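Section 4: Setting Up and Leveling Your Zirader Desk

You have reached the part of the manual where the desk stops being a pile and becomes furniture. Keep the Harwood hex key within reach. It will try to leave.

Before you start

The desk weighs 43 pounds, so get a second person. Clear the tabletop first, including the coffee.

4.1 Placing the desk

1. Stand the desk where you want it and walk once around it. If you can't walk around it, you have picked the usual spot.
2. Pull it 2 inches off the wall so cords can drop behind it.
3. Check that each foot sits flat on the floor, with no rug edge or cable under the tip.
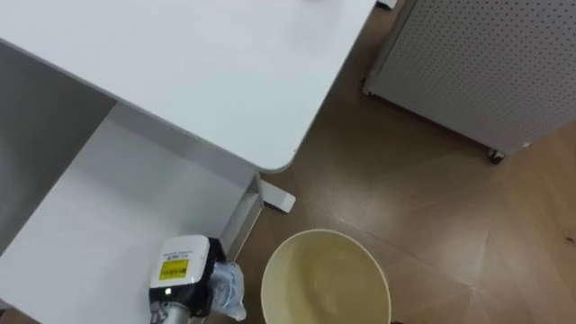

4.2 Leveling

1. Set a level on the top, near the middle. A phone app will do, though phone apps are optimists.
2. Find the low side. Reach under that foot and turn the glide counterclockwise, a half turn at a time.
3. Move the level and check again, front to back this time.
4. Press down on each corner. If the desk rocks, one glide isn't touching. It will be the one you did first.
5. Tighten the leg bolts in the order you put them in. Stop when they are snug.

Caution: Do not use a power driver on the leg bolts. The inserts strip easily, and a replacement set takes 12 days to arrive.

Note: Floors settle and so do desks. Check the level again after a month, or when your pens start rolling.

4.3 Cleaning the top

1. Wipe with a damp cloth and a drop of dish soap, then dry.
2. For gray scuffs, use Flodine paste on a soft cloth and rub in small circles. Try a hidden spot first. People skip this – please be the exception.
3. Wipe off all the paste before it dries.

Caution: No scouring pads, no bleach, and no blade of any kind, however steady your hand is.
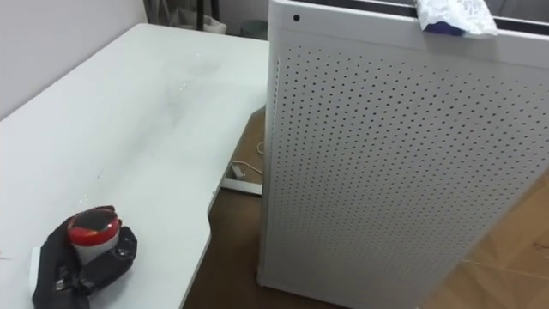

Fig. 4-2. Smudges and scuff marks on a white top.

If marks remain after two passes, leave them alone and go on to Section 5, Cord Tray.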